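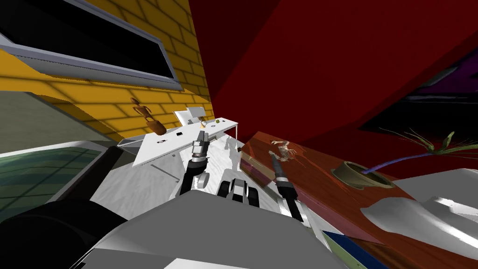
Step 2 is my favorite part of the Cuesta marble run, because now the kids get to make it go! Lay the five tube pieces on the floor and let them try any order they like. Start the track up high. A white desk with thin legs works great, and so does a windowsill or the back of a couch.

1. Tape the first tube at the top, tilted down.
2. Slide each new tube about an inch inside the last one.
3. Set a muffin tin at the bottom to catch the marbles.
4. Let one marble go and listen for where it sticks.

**Note:** Painter's tape peels off clean, so move things as often as you want.

**Caution:** Marbles are a choking hazard. Keep them away from kids under five.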